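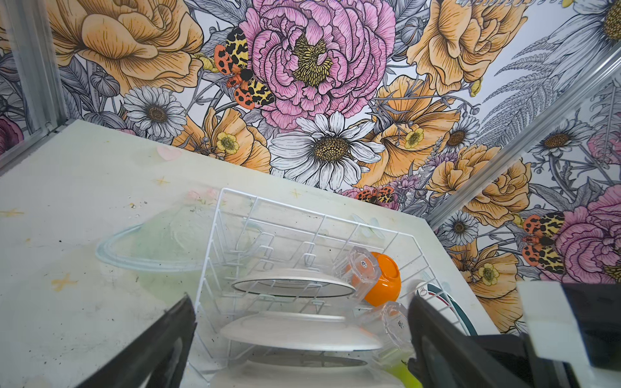

*Figure 2.1. Peony and tiger moth, wallpaper in an engraved line style.*

# Chapter 2: Pattern at Home

I learned to look at pattern from a sample book. My first job was in the stockroom at Dralari, a small wallpaper firm in the town of Hunt, and the big book there held 586 designs, all of which I had to be able to find when a customer rang up and said "the leafy one." Half of them were the leafy one! So I started making up my own words for how they differed (busy, sleepy, marching, tumbling), and later on I found that designers had perfectly good words already. You'll meet those in this chapter, and you're welcome to keep your own as well.

In Chapter 1 we stuck to a single motif: one leaf, one star, one bird. Now we repeat it. The block of design that gets printed over and over is called the **repeat**, and the way one block sits next to its neighbor is the **match**. In a straight match the blocks line up side by side. In a drop match each strip slides down a bit from the one before, and the eye has a much harder time finding the join. I love a drop match. I've also wasted a lot of paper hanging one.

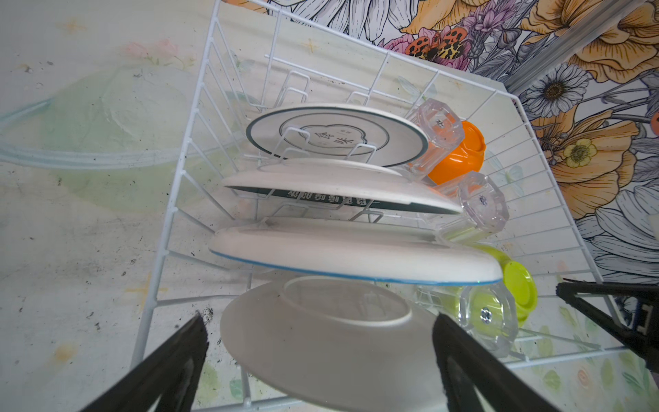
Borders work differently from walls, and I'd like you to think about them early. A border has to go all the way along something and arrive back where it began, or turn a corner without falling on its face. Tableware is a great place to study this. A thin dark green ring around a white rim is about as plain as a border gets, yet it's enough to set off a center with two Chinese characters inside a scalloped outline. Writing can be ornament too, and we'll come back to that when we get to lettering.
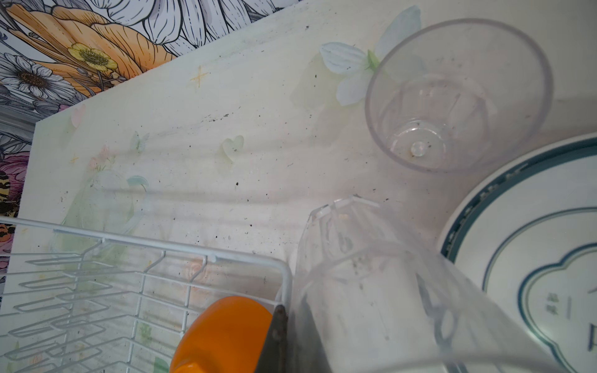 Then there's **contrast**, the gap between a pattern's lights and darks. Strong contrast carries across a room, while weak contrast waits for you to come close. Mirnix, the range I used to sell most of, came in a bold coloring and a whispery one, and people were always surprised that the two were the same drawing. Contrast changes how a surface wears its daily life as well. Faint pastel printing on a cream counter hides very little, and every dark crumb shows up against it, so think about what will land on a design before you pick its colors.

For the exercises you'll need tracing paper, a soft pencil and a ruler marked to at least 100 millimeters. The Herketti sheets at the back of the book are meant to be cut out, so go ahead and cut them. Start with Exercise 1, where you'll find the repeat in a small floral, and leave the drop match for your second sitting.
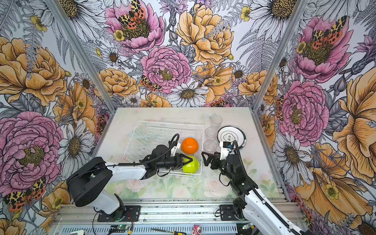

*Figure 2.2. Peonies, daisies and moths carried across three walls.*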